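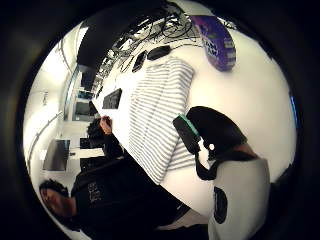
Striped cloth on the table

Citing closed patient files from a psychiatric clinic?

mudlark_31
January 18, 2025

Writing up my thesis on the old Mullivau clinic (outpatient side, mostly 1970s). Went through 4 boxes at the Zuvurport archive last May, took notes, all fine, signed the form. Now they tell me the case files got closed again and only the staff minutes are open. Do I still get to quote from my notes?? Also no idea how to cite a box that's been renumbered. Box 31 is now part of the Nogueira deposit and the finding aid still says the old thing. Chapter due soon, any help welcome

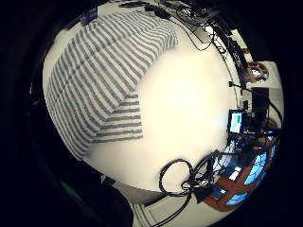 Replies

paperweight

Depends what you signed. Read the form again, the small print on the back. Mine said notes taken while open can be used, names and dates of birth out. Yours may be diferent. Email the archive and get it in writing, then forward it to your ethics board before you submit anything.

For the box: cite the number you saw, then the new one in brackets. "Box 31 (now Nogueira 964)" or whatever it is. Put the date you saw it in the footnote.
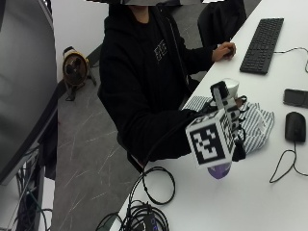
tallow_and_ink

Changing names isn't enough imo. Small town, a clinic that size, people will know who had the bad winter and whose uncle it was. I dropped two whole case histories from mine and used the staff minutes plus interviews. Better chapter, less worry. Took ages tho.

Gaster has a citation setting for moved collections btw, under archives. Clunky but it works. I had 2,445 notes in there and it only choked once

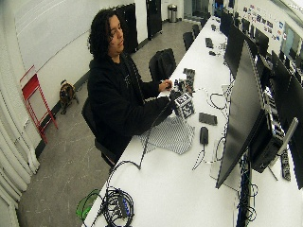
Working at the desk

mudlark_31

Thanks both. Found the form, back page is blank on my copy so emailing them now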